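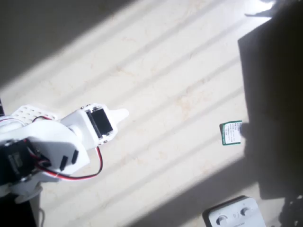

Trisach Cream marble worktop

Supplied by Pultex Surfaces
Product group: natural stone, benches and tables
Order code: 533

Trisach Cream is a natural marble worktop in a cream ground colour, sold cut to size for kitchen runs, islands, workroom benches and freestanding tables. Slabs are sawn and finished at our Garport works. Each top is cut from a single slab up to the maximum length given below. Longer runs are made in two pieces with a bonded joint.

The stone is a natural material and the ground colour varies from slab to slab. Where two or more tops will be seen together, state this on the order so that they can be cut from the same block. Small samples show the general tone only and are not a guide to veining.

Specification

Material: natural marble
Colour: cream
Finish: honed as standard, polished to order
Thickness: 20 mm or 30 mm
Maximum length in one piece: 2,000 mm
Maximum depth: 900 mm
Edge: pencil round or square with a small arris
Underside: sawn, unsealed, with mesh backing on 20 mm tops
Sealing: one coat of penetrating sealer applied before dispatch
Weight: 54 kg per square metre at 20 mm, 81 kg per square metre at 30 mm

Choosing a finish

The honed finish is low in sheen and gives less glare under a desk lamp or a window. It shows light scratches less readily than the polished finish. It is slightly more open, and oil left standing on it will mark sooner.

The polished finish reflects more light and deepens the colour a little. Acid marks show on it as dull patches and cannot be wiped out - they have to be repolished by hand.

Both finishes take the same sealer and the same cleaning products.

Support

The top must be carried on a flat, rigid base. Cabinets should be level across the full run before the stone is set down. The Lobo steel underframe is available for freestanding tables and is drilled for levelling feet. Overhangs on 20 mm tops should not exceed 150 mm without brackets. On 30 mm tops the limit is 250 mm.

Do not screw into the underside. Frames and cabinets are fixed with dabs of neutral-cure silicone. Acid-cure silicone stains marble and must not be used at any point, including the joint with the wall.

Use

Marble is a calcium carbonate stone and reacts with acids. Lemon juice, vinegar, wine and most descalers will etch the surface within minutes, sealed or not. Sealer slows down staining and has no effect on etching.

Put a trivet under pans taken straight from the hob. For clamp-on equipment, such as vices, lamps and mincers, place a flat pad on both faces and tighten by hand only. Rubber feet can leave a yellowish ring on pale stone over long periods. Felt or clear polyurethane feet are suitable.

Heavy items should be lifted into place. Grit caught underneath will score the surface if they are dragged.

Cleaning

Wipe with a soft cloth, warm water and a pH-neutral soap, then dry. Limescale around taps is best prevented by drying, as the usual limescale removers are acidic. Do not use cream cleaners, scouring pads or bleach.

Reseal honed tops every 9 months and polished tops every 18. To test, leave a teaspoon of water on the stone for 10 minutes. If the area has darkened when the water is wiped off, the top needs sealing. Let it dry overnight first.

Cut-outs and ordering

Cut-outs for sinks, hobs and cable grommets are made at the works from a dimensioned drawing or the maker's template. The minimum strip of stone left in front of a cut-out is 60 mm. Internal corners are cut to a radius of at least 10 mm.

Orders with a confirmed drawing received by noon on Friday go into the following week's cutting list. Delivery is to the kerbside on an A-frame. Tops must be carried on edge, never flat, and stored the same way on timber bearers.

Related items: Lobo steel underframe, penetrating sealer 1 litre, upstand in matching stone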